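Workshop notebook: Wellum size trials, stringing cord and bead boards
2023-02-18
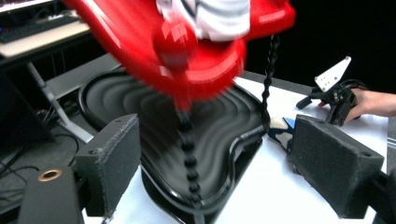

The purpose of this entry is to record the first full round of cord trials at the Pelthorpe workshop, and to set down the working method so that the Saturday group and the weekday group follow the same procedure. Until now each bench has used whatever cord was nearest, and the repairs returned to us in December showed the result. Cords had stretched, knots had slipped into the bead holes, and two long necklaces had worn through close to the clasp. Length and hang are to be judged with the piece suspended, as with the black beaded chain in the photograph, which drops straight down above a black tray with a raised rim. A strand laid on the bench gives a false reading, and any measurement taken that way should be struck out of the book and taken again.

Materials

Three cords were compared. The first is the waxed cotton we have bought for several years. The second is the Vieira braided polyester, medium weight. The third is a twisted silk from the old stock, the spool of which has lost its label and is entered here as "silk, unmarked". All three were used in black. Beads were plain round glass from a single box, checked with the reamer before use so that no sharp hole edges would affect the outcome.

Each test strand was cut to 57 cm before knotting. This allows for a finished necklace of ordinary length with enough tail at both ends for the clasp. It does not allow for a knot between every bead, and anyone making a fully knotted strand must cut considerably longer. A separate table for knotted work will be drawn up when the silk trial is repeated.

Method

Each strand was strung, knotted at both ends and hung from the rail by one end with a 200 g weight attached to the other. The strands were left for five days. Length was taken at the start, at the end with the weight still on, and again one hour after the weight had been removed. The rail is the one beside the north window. The radiator beneath it was turned off for the period, as heat softens the wax on the cotton and had spoiled an earlier attempt.

Knots were examined under the bench magnifier. A knot was passed if it had not moved and could not be drawn into the bead hole with moderate pull. The overhand knot and the surgeon's knot were both tried on every cord.

Observations

The waxed cotton stretched the most and recovered the least. The strand looked sound, but gaps had opened between the beads and bare cord was plainly visible near the clasp end. The overhand knot had tightened to such a degree that it entered the hole of the first bead. The surgeon's knot held.

The Vieira cord changed very little. Both knots held, although the overhand knot needed a touch of adhesive to stop it working loose before the weight went on. The cut ends fray quickly and should be sealed at once. One end was scorched during sealing and went hard and brittle; it was cut back and sealed again with the flame held further off.

The silk gave the best drape of the three and the beads moved against one another as they should. It stretched moderately. There was some roughening where it passed through the beads, and I am not satisfied that this is wholly a matter of age. The spool may have been stored in the damp cupboard. No conclusion should be drawn about silk in general from this strand.

Around 40 beads were used on each strand. The exact number differed slightly between them, the beads not being perfectly even, and the strands were therefore matched by weight on the small scale.

Bead boards

The grey flocked boards on benches two and four are to be withdrawn. The channels have worn smooth and the printed measurements no longer agree with a steel rule. The Plurkard boards ordered as replacements have deeper channels and a firm edge. They may be wiped with a damp cloth. They must not be stacked with beads still in them.

Changes to practice

Waxed cotton is no longer to be used for any necklace that will be sold or returned to a customer. It may be used up on practice pieces and on bracelets made during the introductory course.

Vieira medium is the standard cord for glass and stone beads until further notice. For very small beads the fine weight is on order.

Every repair is to be pre-stretched overnight on the rail before the second clasp end is finished. The ticket should say when it was hung.

Silk is to be used only where the original piece was strung on silk, and then from a new spool.

Outstanding

The Wellum clasps have not yet been tested with the thicker cord. The loop appears narrow, and it may prove necessary to use a jump ring — this would add slightly to the finished length and would need to be allowed for at cutting. The magnifier lamp on bench three flickers and requires a new bulb. The reamer set is short of its smallest tip.

Filed under: Bench Notes, Stringing and Knotting

3 comments

benchfour
Could the overnight stretch be done with a lighter weight for freshwater pearls? I should be reluctant to hang the full weight on the old strand in the repairs drawer.

knot_and_thread
We had the same difficulty with fraying on the braided polyester. Cutting at a slant with fresh blades helped a good deal, and we now seal afterwards with no scorching.

T.
Smallest reamer tip is in the tin with the crimp covers. I have put it back in the set.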